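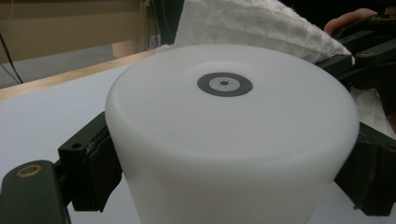 Galleries > Household > Cloths and Tubs

Posted in: Kitchen Linens, Storage
4 min read

Waffle cloths and a white tub

The kitchen at 2461 Nordale Road is shared by everyone who rents a studio on the ground floor. It gets used mostly at lunch and again late in the afternoon. Over the winter the linens got out of hand, with cloths in three different drawers and a few more stuffed behind the kettle, so in February we pulled everything out and went through it.

This gallery covers the white waffle cloths and the plastic tub. The mugs and the tea trays have their own page.

The tub

White plastic, round, with a smooth matte finish that lets a little light through. The sides taper and the rim is rounded, so a cloth dragged over it doesn't catch.

Reiko Tanabe brought it over from the Kudo kitchen when they closed, and it has been used for soaking ever since. It had a lid at one time. We stand it upside down when it's not in use. Dust used to settle in the bottom, and people would fill it without looking.

It also makes a decent spot to drape a cloth over for an hour, although the middle of the cloth dries last that way. Mio Higuchi prefers the rail by the window and is probably right.

Soaking goes like this:

Fill the tub a little over halfway with warm water. Add a small scoop of plain washing soda and stir until you can't feel grit on the bottom. Put the cloths in one at a time and push each one under. Leave them for 60 minutes. Coffee comes out in that time. Turmeric doesn't, and leaving the cloth overnight made no difference when we tried it.

Empty the tub into the deep sink, not the small one. The small one drains slowly and Nii Agbeko has already had the trap apart twice.

The cloths

These are the plain white ones from Onitum, bought as a pack of 16. The pattern is small cells in rows all the way across. They hold a lot of water for their weight and they dry faster than the flat cotton ones we had before, which are now rags.

They shrink. The first wash took almost an inch off the long side, and they have stayed the same since. If you measure one for a shelf liner or a tray, wash it first.
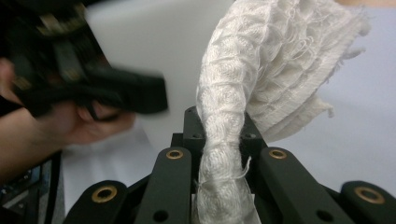 White cloth, twisted tight lower down and folded over itself above. Loose threads along the right-hand edge.

Fraying is the main thing that goes wrong with this kind of cloth. A thread works free, somebody pulls it, and the row next to it opens up. Please don't pull them. Snip the thread close with the small scissors in the top drawer and carry on. If a whole edge is going, put the cloth in the mending bag on the back of the door. Felicidad Tagle takes the bag home when it's full and runs a zigzag stitch along the edges. She has asked for white thread if anyone has a spool to spare - ordinary polyester is fine.

A cloth that is past mending goes in the rag box under the sink. Cut off the worst of the loose ends before it goes in, or they wrap around everything else.

Wringing

Fold the cloth in half the long way, then twist from both ends over the sink. Stop when it starts to double back on itself. Any harder and the weave pulls out of shape, and it takes a couple of washes to settle. Shake it out afterward and pull the corners square while it's still damp. Ironing flattens the cells and the cloth soaks up less, so we gave up on that early.

Folding and putting away

In half, in half again, then in thirds, with the fold facing out. Sayaka Kawaguchi has marked a shelf in the Usteck cabinet for them, second from the top, left side. Clean ones go to the back of the stack. Nothing damp goes in the cabinet. There is a hook next to it for cloths that are nearly dry.

Still to do: find out whether the larger size is still sold, and decide what to do with the blue ones, which bled in the wash and are in a bag on their own for now.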